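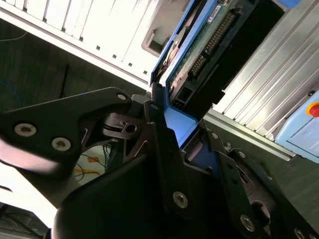
有上过这门课的同学在课后反馈里问，硬盘已经装在托架里了，为什么还要专门用一节课讲拿放，插进去不就行了。这个问题每一轮都有人提，所以讲义从这里写起。

第三讲　硬盘托架与热插拔盘位
机房运维基础　实训部分
讲义修订：2018年4月21日

一、托架是做什么用的

硬盘本身没有把手，四周是金属壳，底面是电路板。直接把裸盘推进机箱，对不准背板接口，也固定不住。托架的作用是给硬盘加一圈框，让它能顺着盘位的导轨滑进去，到底之后接口正好对上。

本课用到的托架是蓝色塑料的，框住硬盘的边，底面敞开，绿色电路板露在外面。这种开放式结构重量轻、散热好，缺点是手指很容易碰到板子。另一种是全包的金属托架，Broltley那批旧机箱用的就是，拿起来放心一些，但拆盘要多拧几颗螺丝。两种在考核中都可能遇到。

塑料托架有弹性，装盘时先把一侧的定位销卡进硬盘侧面的螺孔，再把另一侧轻轻掰开扣上。掰的幅度以刚好能扣进去为准。Kendlow的托架销子较短，扣完要用手指从侧面按一遍，确认没有哪一颗浮在孔外。

二、拿放

1. 只捏托架的两条侧边。手指不要伸到电路板一面，更不要碰接口的金属触点。

2. 拿之前先放静电。戴腕带，腕带夹在机柜的接地点上，不要夹在喷漆面上。

3. 桌面铺防静电垫，硬盘平放，电路板一面的朝向全组统一。本课规定一律朝下放在垫子上，贴标签的一面朝上。从盘位里刚抽出的盘不适用这一条，见第四节。

4. 硬盘不叠放。需要临时存放多块时，用带隔槽的周转盒，一槽一块。

5. 磕碰过的盘，不论外观有没有变化，一律单独放，贴条写明“待测”，不能直接装回去。去年10月的实训中有一组把磕过的盘混进了好盘里，后来只能全部重新检测，耽误了半天。

三、插入

插之前看三样东西：盘位编号、托架方向、盘位里面有没有异物。实训机箱的盘位竖着并排，硬盘也就要竖着进，方向反了会在进去一小段之后卡住。卡住时应退出来重看方向，用力推只会把导轨推变形。

动作分两段。第一段，托架的前端对准导轨，用一只手托住下沿，另一只手扶侧边，平稳推入，阻力应该很小而且均匀。第二段，快到底时会感觉到接口开始咬合，这时改用掌根在托架外端正中施力，推到与相邻盘位齐平。有锁扣的托架，锁扣要在这一步同时合上；没有锁扣的，靠盘位口的卡簧固定，听到一声轻响为准。

推到底之后等10秒，再看系统里有没有识别到新盘。不要一看灯没亮就马上拔出来再插，接口反复咬合容易磨损触点。连续插拔3次仍不识别的，停止操作，登记盘位编号和硬盘序列号，换一个空盘位验证。

四、抽出

带电抽盘之前，必须先在系统中把该盘下线，确认停止读写。没有下线就抽，轻则阵列降级，重则丢数据。

下线之后，机械盘的盘片还要转一会儿才能停。先把托架拉出一小截，让接口脱开，停在原处等半分钟，然后再完全抽出来。盘片还在转的时候把硬盘整个拿到手里转动方向，是初学者最常见的错误，对磁头的损害也最大。

刚抽出的盘可能烫手，托架侧边温度会低一些，所以仍然捏侧边。抽出后保持原来的竖直方向，放进周转盒，凉下来以后再平放处理。

抽走硬盘之后，空盘位要装假面板。机箱的风道是按盘位插满设计的，空着不堵，风会从空位直接进去，旁边的盘反而吹不到。

五、标签

每块盘贴一张小标签，写盘位编号和入库日期。标签贴在硬盘金属壳上，不压透气孔，不贴到电路板上，也不遮原厂序列号。托架另贴一张，只写编号。盘和托架分开编号的原因是换盘时托架会留用，Bakke机房以前只在托架上贴，几次更换之后账目就对不上了。

编号规则按Gulura登记表的格式：机箱号、排号、位号，中间用短横线隔开。字迹用油性笔，不用铅笔。

六、实训安排

两人一组，一人操作，一人对照登记表念编号并记录，完成一轮后交换。本学期实训库共有硬盘400余块，均已清空数据，可以放心操作，但仍按在用硬盘的要求对待。

需要上交的内容：
登记表一份，两人签名
识别失败的盘位记录，没有则写“无”
操作中遇到的问题，不限字数

七、课前思考

托架销子浮出一颗，硬盘还能推到底吗，能的话会有什么后果。
同一排盘位中只有一个不识别，先换盘还是先换位。
机箱断电的情况下抽盘，第四节中哪些步骤可以省略，哪些不能。

下一讲讲背板与线缆，请带上本次的登记表。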